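Brorkside Interfaith Listening Circles: Progress Report to the Lamrani Fund
Period covered: spring through August
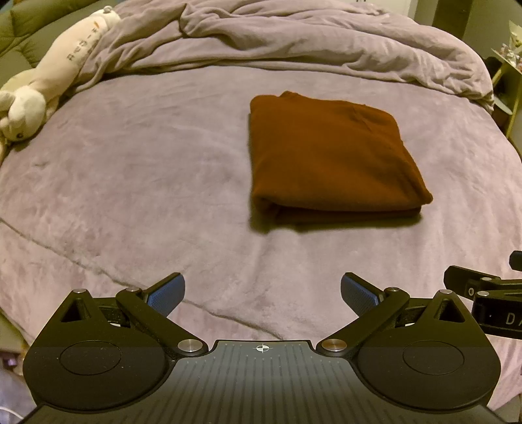

Khadija Abdel Rahman asked at the August meeting whether the circles were still listening to each other or had turned into a lecture series with coffee. Her comment is entered here because it led to the main change we made in this period.

Our first evenings opened with a talk by a minister, imam or rabbi, followed by questions. The talks ran long. By the time people moved into small groups there was little of the evening left, and most of it went to discussing the speaker. We now begin in the small groups and keep the talk for the end, with a limit of 22 minutes.

Attendance. We held 30 circles, as proposed. Total attendance was 681, counting repeat visits. The Trakcombe evenings drew the larger groups. Brorkside was steadier, with many of the same people coming back each time.

Topics. Forgiveness within families, fasting, conscientious objection, and what each tradition says about debt. The session on conscientious objection was the hardest to lead. Two people left early. One of them wrote to us later and has since come to another circle. The debt session brought in people from the Vureo housing blocks who had not attended before, and they have asked for a second one.

Facilitators. Five of the six trained facilitators are still with us. The sixth moved out of the area and has not been replaced. The others have covered the gap, but we would like to train two more before winter.

Spending. Room rental came in under budget after the Unitarian congregation in Trakcombe let us use its hall without charge. Printing went over. We reprinted the reading booklet when a passage from Isaiah was found to be credited to Jeremiah. We ask permission to move the rental savings to printing and child care.

Still to do. The reading list for the second debt session is in draft. The mosque has offered its library for the fall circles, and we are waiting to hear which evenings are open.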